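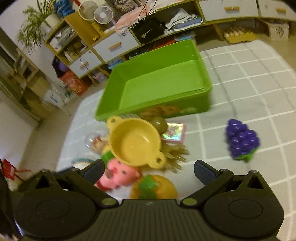

The play mat, with its pale grey grid.

I have been reading about toy rotation again. The idea, if you've missed it, is that you put most of your child's toys in a cupboard and bring out a few at a time, and the child then plays for longer and more deeply. "More deeply" comes up a lot. I would like to know who measured it.

A parenting site called Wasten says 5 toys at once is right. Hetard, who sell storage boxes, say four boxes swapped every fortnight. You'll notice that the people with boxes to sell have a plan involving boxes. 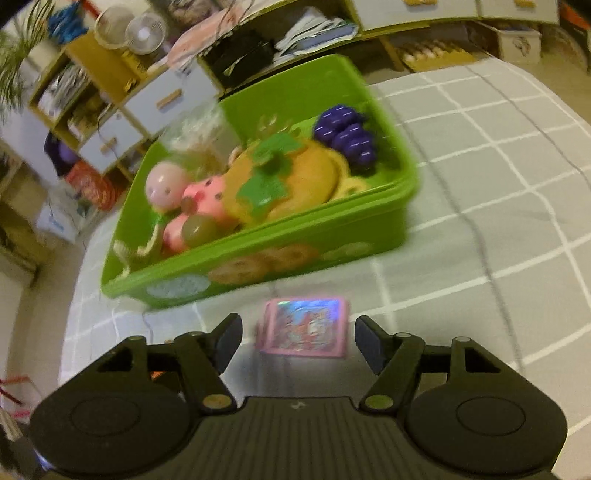 I did try it, for most of May. I bagged up the farm, the bricks and anything that squeaked, and waited for the deep play to begin. My daughter spent the first morning asking where the farm was. After that she played with the bathroom scales. Then the toys came back out and she was pleased to see them for perhaps an afternoon -- I'd be pleased too if somebody took my books away and gave them back.

I put this to the parents' group, expecting agreement, and didn't get much.
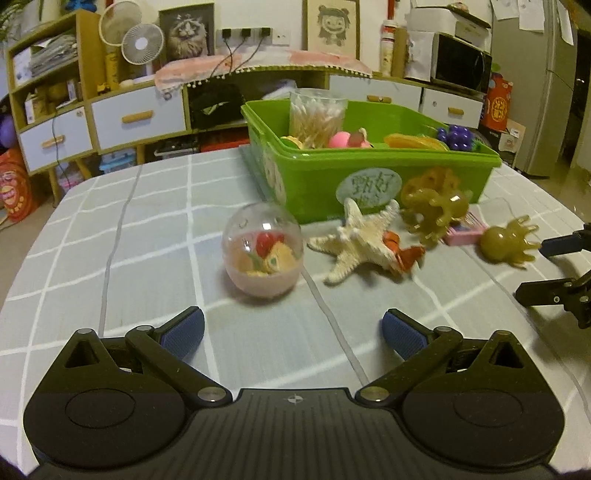 Efthymia Zacharopoulos said I'd given up too early, that with her two it was six weeks before she saw any change, and that in any case the tidying was quicker, so did it matter whether the theory was true?

Fair enough about the tidying. But six weeks is a long time in the life of a small child, and they change whatever you do with the cupboard. The Trovudum starter set costs 200 quid, and for that I'd want better proof than "she seemed calmer".

So we're back to everything out, all the time, and me treading on it. If anyone has seen a proper study, one with a comparison group, send it over. I'll read it.
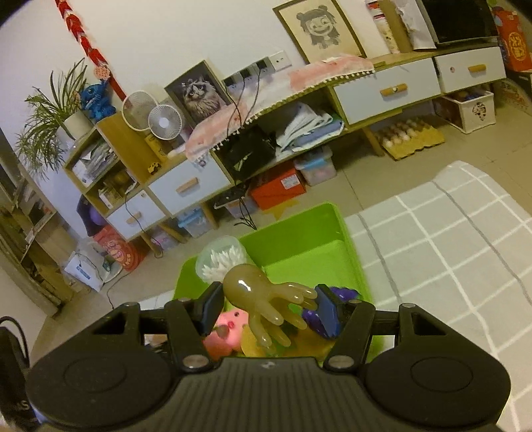 Octopus and pig, lime-green tray.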